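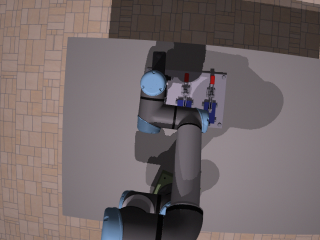
Vol. 79, No. 2

The Case for Keeping Spare Tile

Clive Ackroyd
8/23/18

Most floor specifications give a page to the adhesive, half a page to the grout and one line to attic stock, meaning the spare tile left with the owner at handover. The usual line asks for 2 percent. For a floor in a single size, that figure is low but workable. For a floor in mixed sizes it is close to useless, and I think it should be struck from the standard clauses many offices still copy from one job to the next.

A mixed-size pattern uses its pieces in unequal numbers. The large rectangles crack more often than the small squares, since they span more of the substrate and any void under them. Two percent by area, delivered as whatever was left on the pallet, tends to be squares. The owner then has a full closet and nothing that fits.

At the Trandeslow library annex the floor took 3347 pieces in four sizes. The contractor left 79. When a pipe repair in March opened a trench across the reading room, the large size ran out on the first morning. The quarry lot had closed by then, and Quintero, the supplier, offered the current lot, which was visibly pinker. The patch is flat and sound, and every visitor sees it. 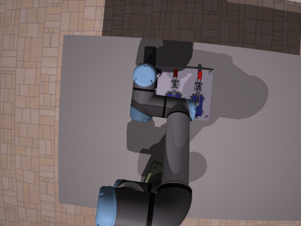 Mixed-size stone tile in an irregular pattern, with thin gray joints.

The objection is cost. Rocío Cárdenas, who estimates for Coltetti, told me that owners cut attic stock before anything else because it adds nothing to the room on opening day. She is right about how budgets are cut. But stone bought with the main order carries no separate freight and no minimum charge, and it comes from the same lot. Stone bought six years later carries both charges and comes from a different part of the hill.

Storage is a weaker objection. A stack of 300 pieces, on edge and in crates, fits under a stair. Hevex and other makers sell crates for the purpose, though plain lumber works as well.

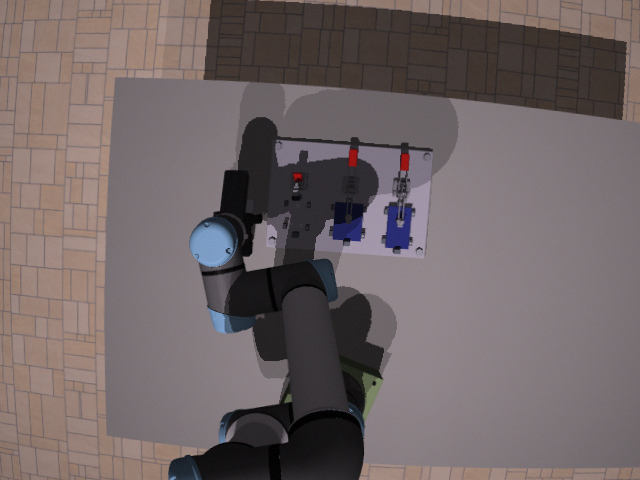 Beige and peach tile in direct light and in shadow. Shade differences should be checked under both.

My proposed clause is short. State attic stock by size, as a percentage of the count for that size, and double it for the largest piece. Require the lot number on every crate. Have the owner sign for the crates by location – closet, stair or basement – and put that location on the as-built drawings.

Grout needs the same treatment, with one difference: bagged grout has a shelf life, so the record to keep is the color code and a cured sample.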